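工作间笔记·十二月·糨糊、衬纸、还有那本菜谱

最后更新:十二月,星期六,晚上九点四十

先把今天的糨糊记下来,不然明天一早又忘。

小麦淀粉用的是 Graltari 那袋新的,87 克,水 500 毫升。淀粉先拿一部分冷水泡着,剩下的水倒进锅里热到冒小泡,再把淀粉浆搅一搅慢慢冲进去。以前我都是全部冷水下锅一起煮,搅到胳膊发酸还总有几个小疙瘩,这回换了顺序,疙瘩几乎没有(几乎!过筛的时候还是刮出来一点,不过比上次那锅像小米粥的好太多了)。转小火以后煮了 15 分钟,中间一直在搅,颜色从粉笔白慢慢变成有点透的灰白,提起木勺能挂住一片,掉下来的时候会叠一下再化开。就要这个样子。

盖湿布放凉,过了两遍筛。第一遍用粗的,第二遍用马毛筛,拿竹刮板往下压。压第二遍的时候手感特别好,像在压很细的奶冻,我站那儿多压了一会儿,纯粹因为舒服。

工作间今天只有 17 度。糨糊凉得快,纸倒是干得慢,后面吃了这个亏,往下看。

——

今天的正活是 Gistley 送来的那本菜谱。补记一下情况,免得只有我脑子里有:手写本,布脊纸面,书芯锁线,前几帖的线断了,书脊的布从中间裂到底,封面纸板的角都开了花,一层一层的,像放久了的千层酥。里面有油渍,有面粉(真的面粉,夹在书缝里结成了小块),有一页整个是褐色的,估计哪年被酱油泼过。客户的要求写得很清楚:能翻,能放在厨房里用,污渍不用去。我喜欢这样的客户。上回那位非要把祖母咖啡杯的圈洗掉,洗完又说怎么不像原来那本了,唉。

上午拆书脊。旧胶是动物胶,脆得很,有些地方用骨刀轻轻一撬就整片起来了,有些地方死活不动。不动的地方我敷了一层稠糨糊,等它慢慢把旧胶泡软,再刮。这个办法慢,但是水分控制得住,比直接上湿棉花安心。敷的时候盖了一条保鲜膜,差不多喝完一杯茶就能刮了。刮下来的东西颜色像红糖,气味就别提了,中午我把窗户开了一会儿,于是更冷。

给自己提个醒:刮的时候书芯要夹在两块板之间,书脊朝上,夹紧。我一开始偷懒没夹,最后那帖的折口被我带起来一小条。已经用薄纸补了,看不太出来,但我知道它在那儿。

折口的修补用的是楮皮薄纸,撕边,不裁。撕之前拿细毛笔蘸水画一条线,沿着水线拉开,毛边就出来了。这一批纸纤维长,撕的时候要有耐心,急了就会拉出一个大尖角。补纸上的糨糊要调得稀,像牛奶那样,刷在玻璃板上再把纸条铺上去,用镊子挑起来贴。直接往纸条上刷也行,就是纸条会卷,卷起来以后我就开始骂人。

Sepehr Arabzadeh 下午来借压书机,顺便看了一眼我的补纸,说我糨糊上得太多。我说不多。他没再说话,拿指背碰了一下那页,然后把手指给我看。好吧,是多了。他在的时候我把后面几条都重新做了,先在吸水纸上蘸掉一层再贴,干得快,也没有起皱。这人在这方面的眼睛真是毒,不服不行。

他还问我那袋淀粉哪里买的,我把 Graltari 的袋子翻过来给他看,他抄在手背上了。(Sepehr,如果你洗手洗掉了:去翻架子最底层,旧袋子我没扔。)

——

压书的事。

补好的书帖夹在无纺布和吸水纸中间,上面压板,再上面压铁块。平时我过一个钟头换一次吸水纸,今天换完第一次摸着还是凉凉的,潮的,第二次也一样。这就是 17 度的问题。我把 Wekau 的那个小暖风机搬过来,没有对着书吹,对着墙吹,让屋里整个暖一点。谁也别直接对着纸吹!去年夏天那张地图就是这么翘的,我到现在看见那个卷筒都心虚。

第三次换纸的时候好多了。今晚就让它压着过夜,明天早上谁先到谁看一眼,摸一下书口,要是还凉就再换一轮吸水纸,别急着拆。干净的吸水纸在左手边第二个抽屉,用过的请摊开晾在绳子上,不要叠成一摞塞回去,塞回去会长霉,上个月已经扔过一摞了,心疼。

——

锁线。还没开始,只是想好了怎么弄。

断线的是前几帖,后面的线还很结实,我不想全拆。打算从还好的那一帖接线,用原来的针孔往前缝,线的粗细尽量跟旧的配。手头的亚麻线里有一卷看着差不多,上了蜂蜡以后拿去跟旧线比,略粗一丁点。粗一点会让书脊那头鼓起来,尤其是补过折口以后本来就厚了。先拿废纸订一个小样试试,捏一捏再决定,不行就换细的。

书脊要不要再加纱布?我倾向加。厨房里用的书是要摊平的,会被人拿罐头压着,会被湿手翻,书脊光靠一层糨糊和纸撑不住。纱布上面再糊一层纸,纸的丝缕方向顺着书脊走。这句话我每次都写,因为我每次都差一点裁错。

——

封面纸板的角:拿稀糨糊往分层的缝里灌,用小刀片把每一层挑开一点,刷进去,再合上,包一层硅油纸,用夹子夹住。夹子和纸板之间垫了小木片,不然会留夹痕。有一个角缺得比较多,用碎纸板加糨糊捣成泥填上去了,颜色偏白,等干透了用丙烯调个旧纸板的色点一点。这个我挺拿手的,终于轮到一件我拿手的事。

布脊换新。原来的布是一种暗红,褪成了锈色,裂口里面没见光的地方还能看出来原先有多艳。我翻了一圈布样,最接近的是标着 Türkmen 的那块,名字是布商起的,颜色确实像老地毯背面的那种红。单看觉得太红,放在封面旁边隔两步看,又刚刚好。晚上灯下看和白天看是两回事,明天白天再比一次才算数。布背要先裱一层薄纸,不然糨糊一上就从布眼里透出来,正面一块一块的亮斑,没法救。裱的时候布喷湿,面朝下铺平在台子上,经纬线拉直,糨糊刷在纸上,纸翻过来落到布上,用棕刷从中间往外赶。今天糨糊还剩小半锅,正好够用。

——

环衬。这是今天想得最多、做得最少的一件。

原来的环衬前面那张没了,后面那张还剩一半,是印花纸,小碎花,磨得快看不见了。客户说随便,白的也行。可是一本面粉酱油都吃过的菜谱,打开是一张雪白的纸,我总觉得别扭。想找一张带花的旧式样子,花不要太密,底色要暖,最好有一点竖的条纹压在下面,这样裁的时候好对齐,贴歪了也一眼看得出来(对我来说这是优点)。

墙纸其实是个好来源。老一点的墙纸印花比包装纸耐看,缺点是厚,而且有的面上有涂层,糨糊吃不进去。这种花型跟我脑子里想的很接近:
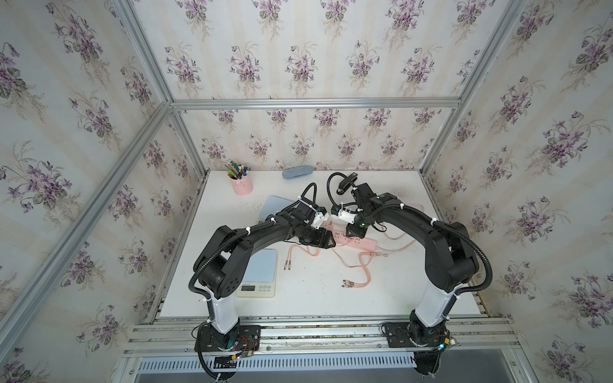 奶油底紫罗兰花束墙纸,带淡淡的竖条纹。

紫的花、绿的心形叶子,中间穿插米色的细枝,底子那么淡,跟暗红的布脊放一起应该不会打架。紫和红挨着我原本是有点怕的,拿色卡摆了一下,紫色只要面积小就没事,绿叶子反而把那个锈红衬得很好看。不过花束对于一本菜谱来说可能太大了,翻开一面只够装下几丛,还有半丛被书口切掉。缩小了印在薄一些的纸上会更合适。我想用那张没有涂层的米色纸试印,墨要淡,印完放一夜再上糨糊,看掉不掉色。

掉色试验的做法(写给下次的自己):裁一小条,背面刷糨糊,正面盖一张白吸水纸,压半个钟头,揭开看白纸上有没有颜色。再用湿棉签在紫色的地方滚一下。两样都干净才能用。上次蓝色那批就是没做第二步,刷完糨糊手指一蹭,整片天都花了。

还有条纹的方向。环衬的丝缕必须顺着书脊,可是有些印花纸的条纹和丝缕是垂直的,那就只能在好看和不翘之间选一个,而我选不翘。米色纸自己印就没有这个麻烦,先摸清丝缕再定花的朝向。摸丝缕:对折轻压,哪边软就是哪边。拿不准就撕一角沾水,看它往哪边卷。

——

零碎:

马毛筛洗完一定要倒扣着晾,今天拿出来的时候网眼里还有上次的干糨糊,我拿软刷和温水泡了半天才通。不点名了,很可能就是我。

糨糊剩下的装在玻璃罐里,上面倒了一层薄薄的凉水,放在窗台最冷的那一头。用之前把水倒掉,重新过筛。闻着发酸就倒掉,别舍不得。

蜂蜡快用完了,要买。硅油纸也是。小木片夹子少了一个,谁看见了放回绿盒子里。

压书机 Sepehr 说下周还,那本账册太厚,他要多压几天。菜谱压平用铁块就行,上书壳的时候才需要压书机,来得及。

明天的顺序:先看吸水纸,再白天比布色,然后裱布。裱完等干的工夫试印环衬,锁线的小样晚上做,线先上好蜡。

那页酱油渍底下的字我今天对着灯看出来了,写的是“糖再少一点”。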